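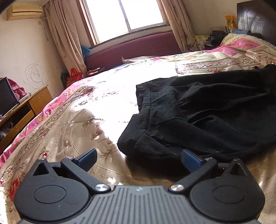 ## Tracking over glossy bedding

2 January 2024

Pradari 's pose tracker has been dropping out on bedding since September, and I finally sat down over the holiday to find out why. These are my notes, mostly so that I don't have to work it out again.

The short version is that two separate faults were producing the same symptom. One was in the feature selection and was my own doing. The other was in how the inertial filter behaves once the feature count falls, and it had been there from the first release.

### The symptom

On a glossy bedspread in direct sun, the estimated pose slides sideways by a few centimetres, then snaps back when the camera next sees something fixed. The replay viewer shows the gripper path as a smooth curve with a notch in it. A policy trained on that curve learns the notch as well.

Out of 249 episodes in the bedroom set, 80 had at least one such notch. The kitchen episodes had none, which is why the regression tests never caught it. All the test recordings come from the kitchen in Busutwood, with matt worktops and tiled walls.

### Fault one: the highlight moves with the camera

A specular highlight is not attached to the cloth. Its position depends on the light, the surface normal and the viewpoint, so when the camera translates, the highlight crawls over the fabric. The corner detector doesn't know this. It finds strong contrast where the bleached patch meets the printed flowers, puts points along it, and tracks them very well. They survive the forward-backward check too, as the motion is perfectly consistent. It is just the wrong motion.

RANSAC should throw these points out, and does so while the rest of the room supplies enough good ones. The trouble comes when the camera tilts down towards the cloth. The curtains and the headboard leave the view, a black garment fills one side with almost no usable texture, and the middle is close to white. What remains is the print near the highlight and the highlight edge itself. At that point the outliers have the majority.

The part I had made worse was the grid. In the autumn I changed the detector to force an even spread of points over the image, with a lower threshold in any cell that came up short. The bleached cells always came up short, so the detector went looking there and took whatever it could get.

The fix has two pieces:

- Build a saturation mask per frame, dilate it by 10 pixels, and refuse new points inside it. Existing points that drift into the mask are dropped.
- Let a cell stay empty. The lower threshold now applies only where the mean brightness is in the usable range.

I also looked again at the static mask that hides the gripper body, the hubs and the brackets. It was drawn for the fingers fully open. When they close, the ribbed pads move into unmasked pixels, and ribbed rubber is very good texture for a corner detector. The mask is now generated from the measured finger angle. The triangular openings in the brackets are filled in as well: background does show through them, but every point there dies at the edge within a few frames and isn't worth the churn.

### Fault two: the filter is too confident

With the bad points removed, the count in the worst stretches falls below the minimum for a visual update. The filter should then coast on the inertial data and let its covariance grow. It did coast. The covariance hardly moved.

The cause was a stale scale factor. The process noise was tuned in units per sample, and when the inertial rate in the recorder went up, I did not change it to units per second. The longer the gap, the more wrong the reported uncertainty. When vision came back, the first good measurements were gated out as implausible, and the tracker stayed lost until Arruda (the relocaliser) stepped in. That explains the snap — the recovery was a relocalisation, and the filter never converged by itself.

The noise terms are now continuous densities, multiplied by the actual time step. The diff is four lines long and took me most of a day to find.

### Results

I replayed the whole bedroom set with both changes. The notched episodes went from 80 to 10. The longest gap without a visual update was 323 frames. In that one the filter coasted, reported a large covariance, and picked up again without a relocalisation, though the drift in the middle is far too big to train on.

The remaining episodes are now flagged by the Toltdale exporter. It reads the covariance trace and cuts any segment above a limit, and until last week it had nothing useful to read. I would sooner lose a segment than keep a wrong one.

### Not done

Exposure is still automatic and metered on the full image. The black finger arms and brackets take up enough of the lower part to pull the exposure up, which clips the bright cloth further. Metering should ignore the gripper mask. The driver accepts a weight table but seems to apply it only at stream start, so a mask that follows the finger angle won't work there. A fixed one for the open position may be good enough.

Dark knitwear has the opposite problem, and I have no plan for it. Raising the exposure to get texture out of the black brings the clipping back on the bedspread next to it. Two bracketed exposures would do it at half the frame rate, and the finger angle estimator will not tolerate half the frame rate.

The branch is merged. Old recordings need the noise block in their config replaced by hand, as the loader can't tell which units a value was written in.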